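## 4. Teaching the plate positions

Before you start, the Ladus base must be bolted and the Tipoki controller must show a green light. If you did not run the layout in the Jevik simulator yet, please do it first. The joint limits are the same there, and a mistake costs nothing.

1. Load the file `nustgate_bench` in Jevik.
2. Select arm 2 and set the speed to the lowest value.
3. Move arm 1 to its parking position, with the gripper outside the breadboard.

> **Caution:** Never teach arm 2 while arm 1 is above the nests. The software checks each arm against the table, but it does not check one arm against the other.

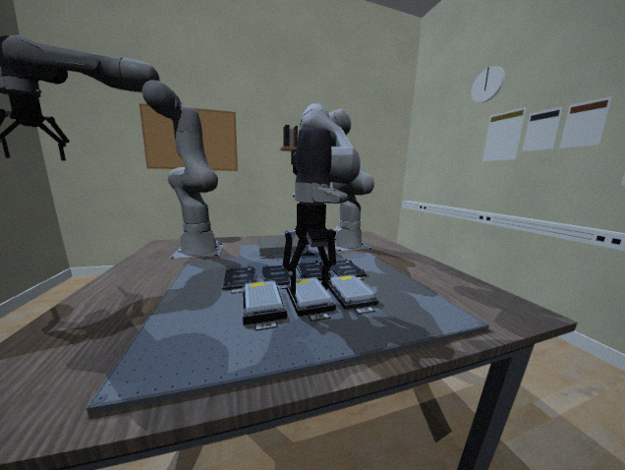 The approach height is the value which most builders set too low at the first time. It is measured from the top of the microplate and not from the nest, so you must teach it with a plate in place. Put the gripper straight down over the middle plate, with the finger tips just above it, and keep the row of nests behind the plates empty until all positions of the front row are saved.

4. Press **Save point**. The controller gives 2 short beeps.
5. Repeat for the other plates in the row.
6. Open the point list and compare the Z values. If one differs from its neighbors by more than 2 mm, loosen this nest, clean under it and teach the point again.

**Note:** Error 419 means that the gripper was not closed when you saved. Close it, wait four seconds and press **Save point** again. It is not necessary to restart the controller.

For the back row, continue with section 5.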